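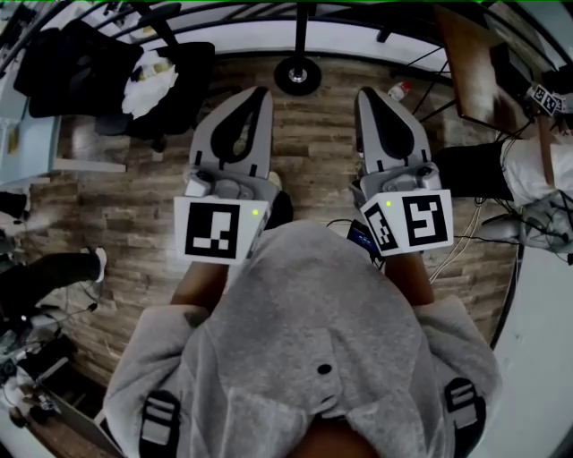 Amateur MMA Fighters Wanted – Mollham Fight Series, Winter Card

Grondero Promotions is signing amateur mixed martial arts fighters for its winter card in Mollham. The event takes place in December at the Stekimetti Hall, which seats 1,879 for combat sports. We have 30 places to fill, for 15 bouts, and expect to match most of them by the end of registration.

Both men's and women's bouts are open. Fighters may apply on their own or through a gym. If your gym is sending more than four people, have the coach fill out one team form instead of separate entries.

Who can apply

You must be 18 or older on the day of the weigh-in. You need at least one year of regular training at a gym that will confirm it in writing. Previous bouts are not required for the novice division, but you must have sparred under MMA rules, including takedowns and ground work. Wrestlers, judo players and kickboxers with no MMA sparring should wait for the spring card.

Fighters who have taken a purse in any professional MMA, boxing or kickboxing match are not eligible. Travel money from an amateur event does not count as a purse. If you are unsure, list it on the form and we will check with the sanctioning body before matching you.

Divisions

Novice: zero to two amateur bouts
Open: three or more amateur bouts
Title: by invitation, from the open division

Weight classes run from flyweight (125 pounds) through heavyweight. The heavyweight limit is 265 pounds, but we can also match fighters at light heavyweight, up to 206 pounds with the one-pound allowance. Catchweights are possible if both corners agree before the bout sheet is printed. We do not move fighters up a class on the day.

Rules and format

All bouts are three rounds. Novice rounds are two minutes and open rounds are three. Elbows and knees to the head are not allowed in either division. Heel hooks and neck cranks are not allowed in novice bouts. Shin guards are required for novices and optional for everyone else. We supply gloves. Bring your own mouthguard, groin protector and shin guards, and have them checked at the rules meeting.

The winner of the open lightweight bout will be offered a match for the Lazarević Belt, which is currently vacant. The title bout will be on the spring card.

Medical requirements

Blood work for HIV, hepatitis B and hepatitis C must be dated within six months of the event. You also need a physical signed by a doctor and, if you are over 35, an eye exam and an EKG. Send these with your form if you have them. If not, they must reach us two weeks before the event. Fighters who were stopped by strikes in the past 60 days will not be matched.

A ringside physician will see every fighter before and after the bout. The physician's decision is final. Weight is checked the day before the event, and there is no second weigh-in. Please do not plan a large cut – we will turn down anyone who looks badly drained.

What we cover

These are amateur bouts and there is no pay. Grondero covers the sanctioning fee, event insurance and one hotel night for fighters who live more than two hours away by car. Each fighter gets two corner passes and a copy of the bout video. Blood work and physicals are at your own expense.

You are not required to sell tickets. Gyms that want a block of seats can ask for one on the team form. Seats are first come, first served, and we cannot hold unpaid blocks.

How to apply

Fill out the fighter form on the Grondero website or pick up a paper copy at the Stekimetti Hall box office. Include your full amateur record, including losses and any bouts held under other rules. A record that does not match the database will hold up your application.

Registration closes at 6 p.m. on the last Tuesday of October. Matches are offered by email as they are made, and you have three days to accept or decline. Fighters left without an opponent will go on the standby list and get first call for spring.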